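Zitton open metal bin, large, grey
Reviewed by Hala Ezzat
July 21, 2022

I bought two of these in February to replace the plastic crates under our cutting bench, which had split at the corners one after another. They have been in use since then, so this is a review after a few months of ordinary handling and not a first look.

Delivery was fine. Both bins came nested in one carton with a sheet of card between them. One had a small scuff on the base, which I left alone. There is nothing to assemble and no instructions, only a sticker with the product name. The sticker leaves glue behind if you pull it off cold, so warm it with a hairdryer first.

The bin is open at the top with no lid, and Zitton don't sell one for this size. If you need to keep dust out, look at the Plarmont range instead. I had a Plarmont box for 8 years and the lid still shut properly when I passed it on, but it was a nuisance for anything you reach into all day.
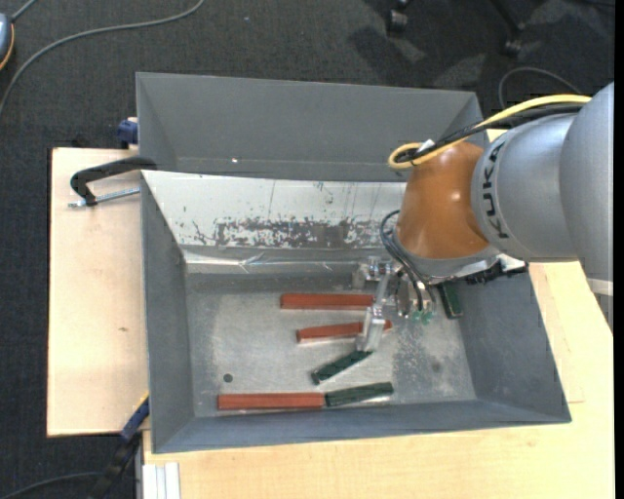 Size was the main reason for choosing this one over the Mudier, which I also tried. The Mudier is a decent bin but narrow, and longer pieces end up standing on end or resting on the rim. In the Zitton they lie down. Short stock can go in at any angle and still be easy to get at, and with only a few bars in the bottom, like the reddish-brown and dark green ones here, you can see each colour straight away against the grey. I wouldn't bother with dividers for a small mixed batch. For a full bin I would, and you'll have to make your own.

The finish has held up reasonably well. There are scratches on the inside of ours where metal has been dropped in, and a dull patch on the base of one where something oily sat over a holiday. It wiped off with washing-up liquid and a bit of effort, though the patch is still there if you look for it. I haven't seen any rust. Ours stay indoors and I can't say how they would do in a shed.

Noise is the biggest complaint. Dropping a bar into an empty one is loud enough to stop a conversation. I cut a piece of rubber matting for the first bin and that dealt with most of it, but the matting collects swarf and has to be lifted out and shaken. The second bin has no matting and we just put things down more gently – or try to.

It is also awkward to carry when loaded. The rim is all right for a short lift from bench to trolley. Any further and I'd take half the contents out, or get a second person on the other side. Wear gloves if you are moving them often.

Standing on a wooden worktop it stays put well enough, but don't drag it. I have 5 long marks on my own bench from doing that in the first week. Stick-on felt pads helped for a while and then peeled off. Screw-on feet would be a sensible extra.

I ordered through Sfakianakis, who had them in stock when Zitton's own shop didn't. It took 13 days, longer than quoted, and they answered the phone when I rang to ask.

Good points: roomy, easy to wipe down, nests for storage.
Bad points: noisy, no lid, marks a bench if dragged.

I'd buy the same bin again for bar stock and offcuts. For screws and small fittings I'd get something shallower.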